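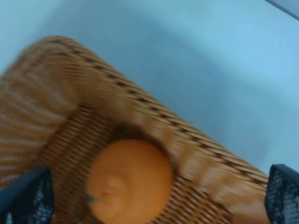
A woven basket. Look for the darker stitches all the way along the rim.

HOW DO YOU MAKE A BASKET OUT OF STICKS?

Quick answer: bendy sticks, over and under, lots of times.

Longer answer below. Grab a snack.

What is wicker?

Lots of people think wicker is a plant. Nope. Wicker is a way of making things. You take something long and thin and bendy and you weave it into a shape. A chair, a basket, a cradle, a fence even. If it's woven like that, it's wicker.

The bendy stuff can be all sorts. Willow is the big one in Britain. Rattan is another – a climbing palm from hot rainy forests, with prickly stems that scramble up other trees. Also reeds, rushes, straw, bramble (ouch, thorns off first). People mostly used whatever grew nearby.

How old is it?

Very, very old. Older than writing. Possibly older than clay pots, though it's hard to be sure as baskets rot away and pots don't. Sometimes a bit of basket gets pressed into wet clay and the basket goes but the pattern stays. Like a footprint. Archeologists love that.

The Romans had wicker chairs 2000 years ago. We know what they looked like from stone carvings.

Growing the sticks

Willow loves wet feet. Ditches, river banks, soggy fields. At Litora, by the river Runard, there's a whole field of it in rows, and in September it is way taller than a grown-up. All of that grew in one summer!

Here's the clever bit. You cut it right down to a stump in winter, when the leaves have dropped. Looks dead. Isn't. Spring comes and up shoot new stems, long and straight with hardly any side branches. The same stump can do that year after year. The stems are called rods or withies. Good word, withies.

After cutting they get sorted by length and tied in bundles. Then there's a choice:

Brown willow. Bark left on, just dried. Can be brown, green, purply, nearly black.

White willow. Bark peeled off. Pale and creamy.

Buff willow. Boiled in a big tank first, THEN peeled. The bark has stuff in it called tannin (it's in tea too) and the boiling stains the wood a warm orangey brown. No paint needed.

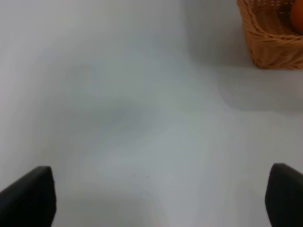 Next job is soaking. Dry willow snaps. Try bending a dry twig from the park and you'll hear it. Soaked willow bends right round your finger. Peeled rods only need an hour or two in water, more if they're thick. Brown ones with the bark on take days, as the water has to creep in past the bark. Asif Memon leaves his brown willow in an old bath for 14 days when the weather's really cold. His family wash in the other bath.

After soaking you wrap the rods in a damp cloth and leave them a while. Makers call that mellowing. Skip it and the rods can be bendy outside and stiff in the middle.

Making the basket

Words first, you'll need them.

Stakes are the uprights. They're the bones.

Weavers are the thinner rods that go in and out between them.

The base comes first. For a round basket, take a few thick short sticks, make a slit in the middle of half of them and poke the other half through. You get a cross. Weave round and round the cross, and spread the sticks out as you go till they look like the spokes of a wheel. For a rectangular basket the sticks lie side by side instead, held upright in a block with a screw while you weave across.

Then push a stake in next to each spoke, bend them all up and tie the tops together. Looks like a birdcage.

Now the sides. In front of one stake, behind the next, in front, behind. Push each row down hard so there's no sloppy gaps. The plain sort of weaving, one rod at a time, is called randing. If you use three rods or more and twist them along, that's waling, and it's much stronger. So waling goes at the bottom and top where a basket gets bashed.

Last bit is the border. The ends of the stakes get bent over and tucked behind each other. Some makers wrap or stitch the rim with another strand instead. Either way the rim stops everthing unravelling.

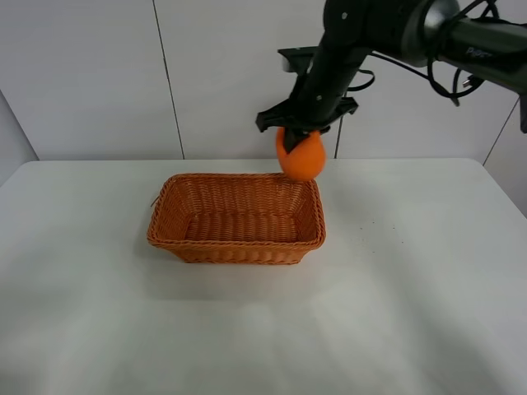
Sobia Tarar says we should have mentioned how much it hurts! Her thumbs were sore for days after her first basket, and it came out wonky because she pulled too hard on one side. She also says wonky ones hold potatoes just as well.

Fair point. Sore thumbs are normal. So are wonky baskets.

Why doesn't it fall apart?

No glue. No nails, mostly. So what holds it?

Friction. That's the grip you get when two things rub together. Each rod presses on the stakes, the stakes press back, and every crossing grips a tiny bit. One crossing is weak. A big log basket might have 2000 of them, all gripping at once. Strong!

Also the rods shrink slightly as they dry, and they stiffen up in their bent shape. You can squash a basket a little and it springs back. Try that with a cardboard box. 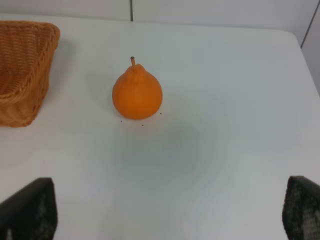

And air gets through the gaps, handy for anything that goes mouldy when it's shut in. Apples, onions, bread. Fishing people liked baskets for another reason – the water runs straight out.

Other things made of wicker

Bee hives (the old straw ones are called skeps, they're coiled not woven, but close cousins). Lobster pots. Little round boats called coracles, with a skin stretched over the outside. The basket under a hot air balloon! Still wicker quite often, because it bends a bit on a bumpy landing.

Have a go

You don't need willow. Cut slits in the side of a paper cup, top to bottom, so you've got an odd number of strips. Odd is important, or your in-and-out won't swap over on the next row. Fan the strips out. Weave wool round and round. Push it down as you go. Tape the end inside.

Send us a drawing of yours by 23rd November and we'll put some on the Mirani page. Name and age on the back please, and ask a grown-up first.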